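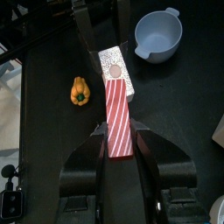

Monday, Toltberg cell, Hinds planner branch. Reran the two-arm set with the new wrist segmentation. 76 episodes logged, 12 aborted by the planner, nearly all on merged masks: two long blocks that overlap in the wrist view come back as one object, and the grasp axis lands between them.
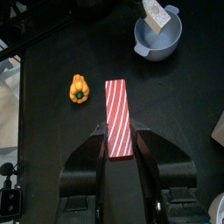 Mask splitting now uses the depth edge first and colour second. Threshold is still hand-set and I don't like it. The striped block flat on the black top segments cleanly even with a finger either side of it, so I use that view as the reference. The speckled block leaning over the rim of the blue pot is harder — its tilt breaks the planar fit, and the pose falls back to the last good estimate. Fallback limit cut to 2 cycles. 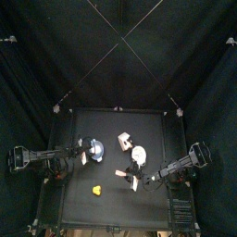
Durnon thinks the fallback should go altogether, and that the arm ought to hold until a fresh pose arrives. Would cost around 681 ms per hold on the Nondcombe logs. Will try it behind a flag.

To do: re-check hand-eye calibration on the left arm, log mask area per cycle, move the threshold into config.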